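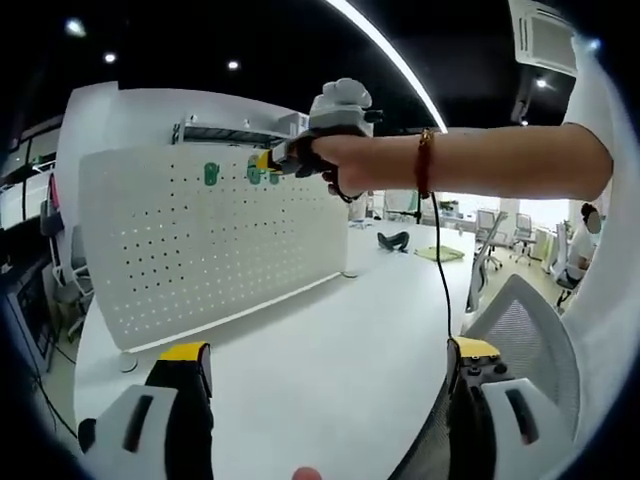 Should a school robotics club still teach students to do a job by hand before they make a machine do it? I think it should, and for much longer than most clubs do now.

7 June 2021

214 shares 19 comments

I have helped with the student robotics club in Drimberg for several years. English is my third language, so I ask the reader to be patient with me if I sometimes choose a simple word where a better one exists. My opinion is also simple. In our club, and in the clubs we meet at the Kenent competition, the students start to write code too early.

Let me explain how a season usually goes. The task for the competition is published in December. It is nearly always a task that a small child can do: take a hook from a board, put it in another hole, hang something on it, bring it back. The students read the task one time and laugh, because it looks easy. Then they open their computers. After one evening they already have a name for the robot, a logo and a long discussion about which programming language is the best one. What they don't have is any idea of how a hook comes out of a hole.

I know this because I was also like that. In my first year I let the team work in this way for 13 weeks. They built an arm which was very nice to look at. It moved to the correct place almost every time, and when it was there it pulled the hook straight toward itself. The hook did not come. Of course it did not come. The hooks on our practice board have to be lifted a little and turned before they are free. Every person who has a garage knows this in the fingers, but no one in the team had done it slowly enough to notice.

After that season I made a rule, and some of the parents didn't like it. For the first part of the work, no student may write code. They must do the task with a hand gripper, two fingers only, again and again, until they can tell another student in words what they are doing. Where do the fingers touch first? When do you squeeze harder? What do you do if the hook turns in your grip? The other student writes the answers on paper, and then tries to do the task by following only the paper. This is usually a disaster, and it is the most useful afternoon of the year.

One father wrote me a long letter. He said that his daughter joined the club to learn technology and that she could move hooks at home. I understood him. He pays a fee of 900 for the year, which is not a small amount for a family here, and he wants to see a screen with code on it. I answered that she would get the screen later. I'm not sure that he was satisfied with my answer - he did not write again.

There is a stronger argument against me, and I want to be fair to it. A teacher from the Tanui club told me that my method is old. In her opinion, a machine can now learn from many examples of people doing the task, and the students don't need to put the movement into words at all. They only need to show it many times and let the program find the rule. Maybe she is right about where the field is going. Her team finished ahead of us two times, so I can't say that her way doesn't work.

But I think her argument helps mine more than it hurts it. If the machine will learn from the hands of the student, then the hands of the student must be good. A person who moves carelessly gives careless examples. When you hold a gripper and you know that each movement is a lesson for something else, you start to look at yourself in a different way. You see that you approach from the left for no reason, or that you always hesitate at the same place. I would like all students to have this experience, also the ones who will become nurses or accountants and never touch a robot again.

There is also the question of who gets to speak. When we begin with code, the two or three students who already program at home take over the table, and the rest carry the boxes. When we begin with hands, it is different. The best pair we had last season was a boy who repairs bicycles with his uncle and a girl who plays the cello. Neither of them had written a program before. They understood pressure and angle much better than our programmers, and the programmers had to come and ask them. I saw the programmers taking notes, and I was more happy about this than about the result in Kenent. We were number 19, if somebody wants to know.

I don't want to say that code is not important. Our students do learn it, and some of them learn it very well. My wish is only that the organizers would give points for the other part too. Cuven, the small competition in the next valley, has started to ask each team for a written description of the task as a person does it, and the judges read it before they look at the robot. It costs nothing. It takes the judges one more evening. I have proposed the same thing to Kenent, and they answered that they will discuss it after the summer.

Until then we continue in our own way, with the board and the hooks and a lot of paper. New students are welcome from the age of 13. They should bring a pencil.

Share this Comments (19)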